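Search posts

Simulator for the two-arm build is finally stable. Physics step at 1000 Hz, scene is a wood table, two plates and a tomato. Hardware stays in the Lurkdale shop until the policy stops jabbing the table.

Both hands are position controlled. I tried torque first and the thumb oscillated on every contact. Might go back to it in August.

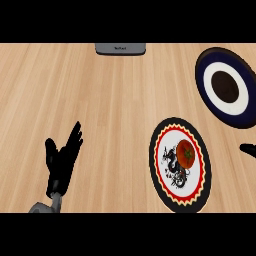 Tomato friction was the bad parameter. Too low and the grasp squirts out, too high and it sticks to the fingertips on release. I now randomize it per episode.

Current count is 1727 episodes, 33 of them thrown out for a finger passing through a plate rim. Thicker collision mesh on the rims fixed most of that.

Wrist calibration is next. The left one on the bench reads a little off from the model and I don't know yet if it's the encoder or my bracket. New bracket is printing at the Jimerton shop, PETG, 800 micron walls.

Will post the config once I clean out the hardcoded paths.

6 replies · 14 reposts · 52 likes

Contact · Back to top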